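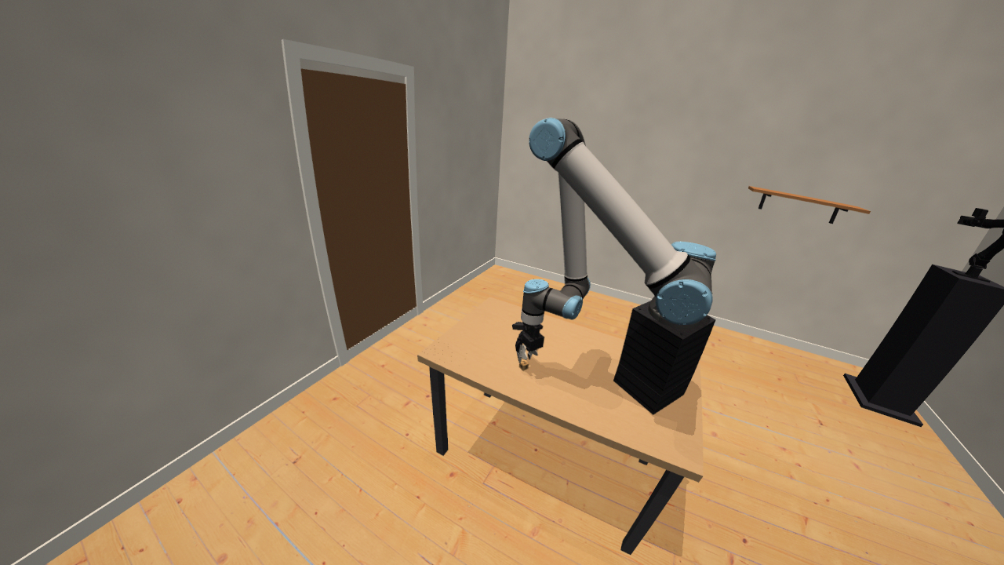

Page last changed 8 October 2019

By gamport_diary | 4 min read

We use cookies to remember your settings. By staying on this page you accept them. OK / More info

Open day at Kasier, Orkby

I finally made it to the open day at Kasier! I've been meaning to go for years (Orkby is only 54 miles from my place in Gamport, so I have no excuse), and this time I signed up the minute the email came in. I got there early, parked next to a very muddy horse trailer and was handed a visitor badge with the number 239 on it, which I still have on the fridge.

If you've never been, Kasier is a long low building behind the garden center, and you'd drive right by it. They let you in through the side door, give you a coffee and a map, and after that you can wander pretty much as you please. I skipped the welcome talk. Sorry! I wanted to get to the robots before the school groups did.

My favorite stop by a mile was room 2424, up the back stairs, where they were showing a project called Pillai. Pillai is all done on a computer. They've built a little room with a pine floor and a brown door, put a table in it, put an arm on the table, and then they spend their days getting the arm to handle small things. They had it up on a big screen with two rows of chairs in front, and I ended up staying through two whole sessions with my coffee going cold under the seat.

Picture notes

The Pillai arm at work, seen from up above the table. It's gray with bright blue caps on the joints, and the black gripper is pointing straight down with its fingers almost at the tabletop. Look closely at the tips and there's a tiny brownish something. I squinted at it from the second row and I've squinted at it again at home, and I couldn't tell you what it is. (Click to make it bigger. It helps a little.)

I love the shadow in this one, stretching over the wood from the gripper back to the pedestal. And they bothered to put knots in the floorboards! I said so out loud and the person at the keyboard looked really pleased.

Over on the right there's a black stand with part of another arm or device on top. I meant to ask about it and got distracted by the free pens.

A few more things from the day

The way they ran it was simple. Someone at the front typed in what they wanted, the arm swung over, the fingers went down, and then everybody in the room leaned forward at the same time. You would not believe how tense it gets. The second session had a bunch of kids in it and they started cheering for the arm like it was a ball game, with groans and everything when it missed.

I asked why they don't just do it all with a real arm and got a nice long answer. The short version is that they can start over as often as they like and there's no bill at the end of it if the arm whacks the table. They can also move the furniture with a mouse, and after the year I've had with my living room I'd like that very much.

Somebody behind me asked whether things that go well on the screen go well on a real bench too. The answer was "sometimes," with a big laugh, and then a careful bit about how real objects slip and squash in ways that are hard to copy. I liked that they just came out with it. There was a lot more about friction. I wrote "friction!!" on my map and now I can't read the rest.

They let people from the audience have a turn as well. I did mine right at the end, steering with the arrow keys, and I'm sorry to say I drove the gripper clean past the thing I was meant to pick up and kept going. Very kind applause.

Lunch was soup and rolls in the hallway. The soup was good, the line was long, and they ran out of the cheese rolls before I got there, so if you go, eat first and see the downstairs rooms later.

If you want to go

There's a smaller one in March, with the same side door and the same coffee. You have to put your name down on the Kasier mailing list, and it fills up fast. Wear something warm, the back stairs are freezing. Pillai should be in the same room again, and I'm planning to be in the front row this time with my glasses on.

If you were there too and you know what that little brown thing is, please write and tell me!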